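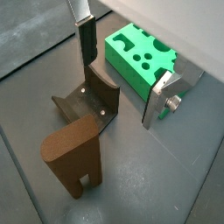
I spent most of last Saturday at the open day at Shokri, the automation workshop on the Tuslow road, and came home with a notebook full of things to try on my own bench. I went for the robots, I'll admit. But the people who set them up all day long have some lovely habits, and most of them cost next to nothing.

Start with the bench top

Sachiko Wada ran the morning demonstration and she wiped the work surface before every single go. Plain damp microfibre cloth, then a dry one. She says grit is what scratches your parts and makes things sit crooked, and she's right, because I tried it on my sticky old kitchen-side bench and a wobbly clock case stopped wobbling! Matt grey paint is good for a bench too. Small screws show up on it and it doesn't glare at you under a lamp.

Make a stand for the awkward thing

Every workshop has one object that won't stay put while you work on it. Mine is the glue gun. At Shokri they make little stands for everything, and I've since made one from scrap with a 32 mm base (a bit wider would have been better, so learn from me). Cut a shallow dip along the top of the upright so the thing can't roll off, and fix it down low. The black one they had out for the robot is just that shape, an upright with a curved top edge and two small screws in the flat part in front of it. Mine has one screw and swivels, so do use two.

Give every odd shape its own hole

My drawer of drill bits, hex keys and picture hooks was a disgrace. I bought a foam offcut from the market at Clurnden for £3, drew round each tool with a felt pen and cut the holes with a craft knife. Fresh blade, several light passes, and don't try to go right through in one. Leave a finger's width between holes or the walls tear. A loud colour helps enormously, you notice at once when something's missing.

Slow down for the last bit

I asked Sachiko what beginners get wrong and she said they rush the final inch. Line it up, stop, look, then lower it. I've been doing this with drawer runners and cupboard hinges ever since and I've not had to redo one.
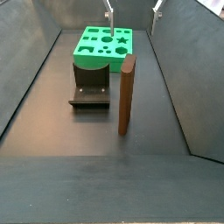 Storing blocks and offcuts upright saves me more room than any shelf I've put up. I used to lay everything flat, so the piece I wanted was always at the bottom of the heap, but now the short lengths stand on their ends along the back of the bench like that brown block with the rounded edges. Round the corners with 120 grit first and they won't splinter your fingers when you grab one. Anything over 42 cm goes in the umbrella stand.

Next open day is in February, and parking is behind the Korkutden building. Take a flask, the tea queue was long.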